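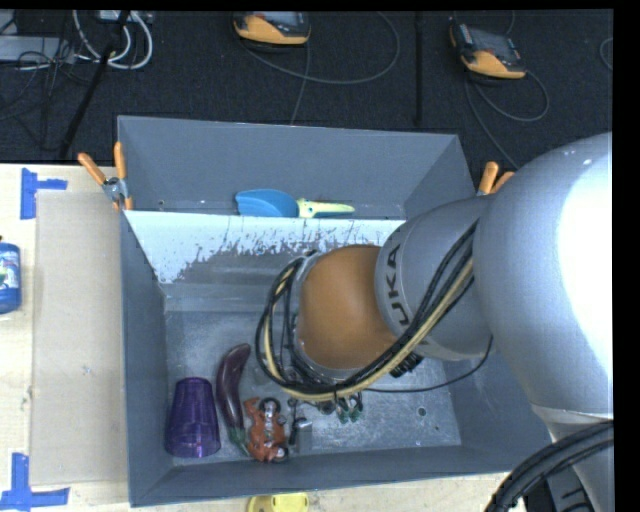 Kisard Drug Policy Project: progress report to the Oddsson Fund

Period covered: up to the end of November
Prepared by: Prapai Wannasri

In this period we worked mainly on the proposal for a drug checking service in Brelton. The service would let people hand in a small sample and get advice from a health worker, without giving their name.

Our survey of residents was closed in November with 1433 answers. Zinhle Jacobs is now reading the written comments, which are long and often personal. We hope to send you her summary with the next report.

We also held 19 interviews with pharmacists, youth workers and parents. Two police officers agreed to speak with us, but they asked to see their words before we publish - we accepted this.

The meeting with the town council went less well than planned. Our item was moved to the end of the evening and we had only four minutes. Reshma Fourie has asked for a new place on the agenda and is waiting for the answer.

Legal question: it is still not clear if staff may hold a sample while it is tested. Shabani Obura has written to the licensing office and received a first reply, but it does not cover samples sent by post. For this reason the postal part is on hold.

Money: we have spent 39 per cent of the grant. Travel was cheaper than in the budget, and printing was more expensive. We would like to move the travel balance to printing, if you agree.

Next steps
- finish the interview report (Zodwa Buthelezi)
- visit the service in Watar and speak with its staff
- send the draft proposal to you for comments before it goes to the council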